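Test tube rack

A test tube rack is a piece of laboratory equipment that holds several test tubes upright at the same time. It keeps the tubes from rolling or tipping, holds them in a fixed order, and lets them be carried together. Racks are found in schools, clinics, breweries, water testing stations and research laboratories, and are made in metal, plastic, wood and coated wire. The same racks, or close relatives of them, are used for centrifuge tubes, culture tubes and blood collection tubes.

Design

Most racks have two working parts: an upper surface with holes that guide the tubes, and a lower surface that supports their rounded ends. In the simplest kind the lower surface is a flat shelf. Better racks have shallow dimples or smaller holes in the shelf, so that the bottom of each tube settles in the center and the tube stands straight. Some have a third, middle layer with holes matching those on top.

Holes are nearly always laid out in straight rows. A common small rack has 12 places in two rows of six, while a full bench rack may have 40 or more. Row letters and column numbers are often molded or printed along two sides, giving every place a name such as B4. Users who keep written records rely on these marks, and a rack whose lettering has worn off is usually marked again by hand.

The hole must be slightly wider than the tube. If it is too tight, the tube sticks and may break when pulled; if it is too loose, the tube leans and its mouth may touch the one beside it. A rack for tubes 18 mm across will therefore hold narrower tubes badly, and laboratories that use several sizes keep several racks.

Materials

Wood

Wooden racks are among the oldest types and are still sold for teaching. They often include a row of pegs at the back, on which washed tubes are placed upside down to drain. Wood is gentle on glass, but it absorbs spills, stains easily and cannot be cleaned as thoroughly as metal or plastic.

Metal

Metal racks are made of aluminum, stainless steel or steel wire. Sheet aluminum racks are light and stiff, and are usually folded into an open box with round holes punched in the top. Openings in the side panels reduce the weight, let air and water pass through, and allow the user to see the liquid in the tubes. Bare aluminum is attacked by strong alkalis and by some acids, so spills should be rinsed off soon.

Stainless steel resists corrosion better but weighs and costs more. Wire racks coated with plastic or epoxy are common in water baths. They last well until the coating cracks, after which rust forms beneath it and the rack is normally replaced.

Plastic

Polypropylene is the most widely used plastic. It withstands most laboratory chemicals and can be sterilized in an autoclave. Polystyrene and acrylic racks are clear and rigid but soften in heat. Plastic racks may be molded in one piece or supplied as flat parts that snap together.

Plastic racks come in many colors, and bright shades such as orange, yellow and green are popular. Color is often used to tell work apart: one color for samples that have not been tested, another for finished ones. There is no general standard for these codes – each laboratory sets its own.

Height and visibility

Tall racks support a tube along most of its length and are the steadier choice for long glass tubes. Low racks leave more of the tube exposed, so that color changes and sediment can be seen without lifting it out. Low molded racks with closed wells are also used for short tubes and vials, where a tall frame would hide the contents and make the caps hard to reach.
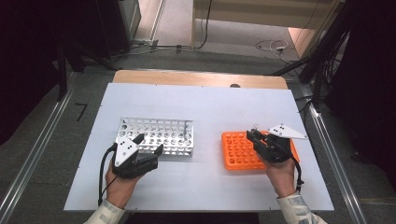 Use

Before use, the rack is set on a level surface with space in front of it for the hands. Right-handed workers commonly fill from the left and the back, so that the arm does not pass over open tubes. Labels are turned to face the same way. When samples are moved from one rack to another, the two are placed side by side with a gap between them, and each tube goes to the matching position in the second rack.

Tubes are lifted straight up by the neck, with the fingers or with a test tube clamp. Pulling at an angle can wedge the tube against the edge of the hole. Hot glass tubes are allowed to cool before they are placed in a plastic rack, unless the rack is rated for the temperature.

A loaded rack is carried with both hands and kept level. Racks that are only partly filled are steadier when the tubes are spread evenly between the two ends. Heavy tubes all on one side can tip a light rack, particularly a narrow two-row model.

Cleaning and storage

Racks are emptied and washed in warm water with a mild detergent, and the holes are cleaned with a bottle brush. Broken glass at the bottom is removed with tweezers before washing. After rinsing, the rack is left upside down until dry. Polypropylene racks used for biological work are commonly autoclaved for up to 30 minutes, following the manufacturer's instructions, and are not stacked under other items while hot, as they can warp.

Racks of the same model can often be stacked when empty. Flat-pack types may be taken apart, though the tabs weaken if this is done often.

Related equipment

A drying rack is mounted on a wall or stands behind a sink, and holds glassware on pegs. A floating rack is a disk or block of foam with holes, used to keep small tubes at the surface of a water bath. A tube block is a solid piece of metal drilled with wells, intended for heating or chilling the tubes evenly. Test tube baskets hold a large number of tubes loosely and are used for washing and sterilizing, but they do not keep the tubes in order.

See also

Beaker
Centrifuge tube
Laboratory glassware
Pipette stand
Test tube clamp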